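Looking After Glasses: A Guide for Young Readers

Many children and adults wear glasses. Some people wear them all day, and others put them on only for reading or for looking at the board at school. Glasses are made with great care, and they need to be treated with care as well. This guide explains what a glasses case is, how it protects the glasses inside it, and how to use one properly.

What is a glasses case?

A glasses case is a small container made to hold one pair of glasses. Some cases are soft, like a pouch or a sleeve. Others are hard and open in the same way as the shell of a clam. For this reason they are often called clamshell cases.

A clamshell case has two main parts. The lower part is the base, where the glasses lie. The upper part is the lid. The two are joined along one long side by a hinge, which allows the lid to swing open and shut without coming away from the base.

The outside of the case is called the shell. The shell must be firm enough to take a knock when a school bag is dropped or when a heavy book is placed on top. The inside is called the lining. A lining is usually soft, so that it does not rub against the lenses. The case shown in this guide has a black shell and a grey fabric lining.

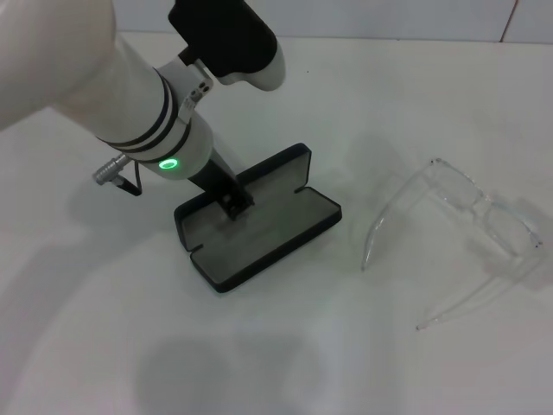

Why do lenses scratch?

A lens is the clear part of a pair of glasses. Most modern lenses are made of plastic, which is lighter than glass and does not break as easily. Plastic can be scratched, however. Grains of sand, dust and grit are very small, but many of them are harder than the lens. When a lens slides across a dusty surface, the grains leave fine lines behind.

One scratch may be hard to see. Many scratches together scatter the light, and the wearer may find that everything looks a little cloudy. A scratch cannot be wiped away, so it is better to prevent it.

How to put glasses away

Please follow these steps. Younger children may ask an adult to help.

1. Place the case on a flat surface and open the lid fully.
2. Take off the glasses with both hands. Pulling with one hand can bend the frame.
3. Fold in the left arm of the glasses, and then the right arm. On some frames the right arm folds first. Do not force either one.
4. Lay the glasses in the base with the lenses facing upwards. If there is a cleaning cloth, fold it flat and lay it over them.
5. Close the lid gently. If it does not shut easily, open it again and look for an arm that is sticking up.

A good place to work

It is sensible to choose a clear, steady surface when putting glasses away or cleaning them. Crumbs, pencil shavings and drops of juice should be wiped up first. A plain surface is also helpful because small things, such as a tiny screw from a frame, are easier to find on it.
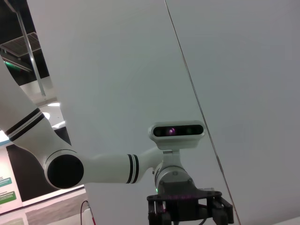
A smooth, pale grey panel, crossed by a thin dark line.

Cleaning the case

Dust collects inside a case, particularly in the corners near the hinge. Once a week, take out the glasses, turn the case upside down and tap it lightly. The lining may be brushed with a clean, dry, soft brush. The shell may be wiped with a damp cloth, but the case should be left open until it is completely dry.

Words to remember

Hinge – a joint that lets two parts open and close.
Lens – the clear part of the glasses that the wearer looks through.
Lining – the layer on the inside of the case.
Shell – the firm outer part of the case.

Text by Emília Matoušek. Checked for young readers by Oldřich Doležal.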